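I gave up buying salad dressing in September, for reasons that had more to do with spite than health.

The bottle I had been loyal to for years got smaller. Same price, same cap, same farmhouse on the label, but somebody had given it a waist. I stood in the aisle at Grondell holding the new one and felt personally insulted by its figure. Then I went home and announced to my husband Efraín that we would be making our own from now on. He said "okay" in the voice he uses for weather.

The first batch was vinegar with oil on top. The second was oil with vinegar on the bottom. I had been told that mustard holds the two together, and it does, provided you whisk for longer than I had planned to be standing up. My friend Nayeli Cáceres does hers in a jam jar and shakes it while she's on the phone, and you can hear it sloshing under whatever she's telling you about her sister. I tried that. The lid on my jar turned out to be from a different jar.

After the third shirt I moved on to the creamy kind, which stays where you put it.

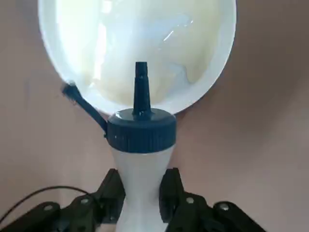
Creamy dressing is a racket, by the way. Once you've made it you can't go back to not knowing. It's mayonnaise thinned with buttermilk, plus garlic, salt, lemon and whatever herb is dying in the fridge door. The restaurant near my office, Tipoki, charges extra for a second little cup of it. I used to pay. I used to say thank you.

My current version:

- a cup of mayonnaise
- half a cup of buttermilk, or plain yogurt and a splash of milk
- one garlic clove, grated (I used three once and was asked to work from home)
- juice of half a lemon
- salt, a lot of pepper
- dill or chives or both

Stir it, leave it overnight, taste it again. It will need more salt. It always needs more salt and I am always surprised.

I posted an early draft of this recipe on the neighborhood page and it got 60 comments, most of them about buttermilk. A man named Jhair Correa wrote that yogurt was "a moral failure." Graça Godinho, who lives two doors down and has never once raised her voice at me in person, replied to him in capital letters. They went at it until past midnight. I understand they now share a garden hose.

As for the money, I did the math, which I don't recommend. The old bottle cost less than the mayonnaise alone, and that's before the herbs, the lemon, the good whisk, and the bad whisk I bought before the good whisk. If I keep making dressing at this rate I should break even when I'm in my eighties, assuming nobody gives the mayonnaise jar a waist too.

We do eat more salad, though. Efraín has started putting the stuff on potatoes, eggs and a cold pork chop he ate standing at the counter at 11 p.m., so I'm not sure the salad is getting the credit it should.

Next I want to try making ketchup. Efraín said "okay."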